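Grippers on a budget, part whatever

Posted Feb 20, 2021 Filed under: workshop, robots, complaining

I said in December that I would believe in the hand-held gripper thing when I saw it pick up a water bottle at our own table, with our own parts, and I'm sticking to that. The pitch from the Jultomia people is that you carry the gripper yourself, do the chore yourself, and later a robot arm learns the chore from the recordings. I have heard a lot of pitches. Most of them skip the part where you print the same jaw mount four times.

So we built to the Jultomia plans, upstairs at Plillton, on the big wood table by the railing. Bottles are the test object because bottles are what we always have.

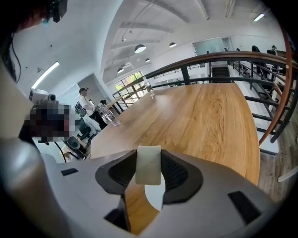 Plillton Shared Workshop – Robotics Bench

The shell is the part I like least. It's gray, it's bulky, and it takes up a big piece of the fisheye view before you've even pointed it at anything. The plans say the learning software doesn't mind. Maybe so. I mind, as the one who has to scroll through the recordings. The pale finger pad sits right in the middle of the jaw and looks like an eraser. The first batch of pads we cast was too hard, and the second batch picked up every bit of sawdust in the building.

I also have doubts about clear plastic as a test. A see-through bottle lying on its side is mostly reflections, and if I were going to rig a demo in my favor I'd use a red block. On the other hand, a red block tells you nothing about a kitchen. I went back and forth on this and left the bottles in.

Money so far, for anyone keeping score: 400 dollars, with 29 of that on screws and inserts because I ordered the wrong length. The listing from Tamura for a finished pair is 1,204, and I still think a finished pair might have been the smarter buy once you put any price at all on evenings.

Then there are the cubes. Each gripper carries a white cube with black and white square markers on it, so the software can work out where your hand is. I made ours from printed sheets and glue, and getting the corners square took longer than the jaws did. Hold one for 10 minutes and your wrist will have an opinion about the weight.

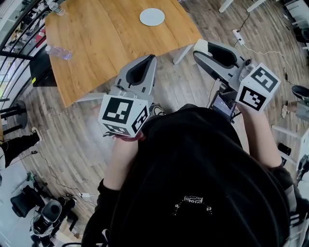
What I'd want before building another pair

A lighter cube, first of all. Then a jaw that comes apart with one size of driver. The Plitell firmware also needs a proper log, so I can tell a dropped recording from a short one without opening every file.

And I want to see an arm do it. So far all I can report is that people with grippers in their hands can move a bottle, and I was prepared to grant that in December. The arm is still in its crate waiting on a power supply. I'll post again when it's bolted down.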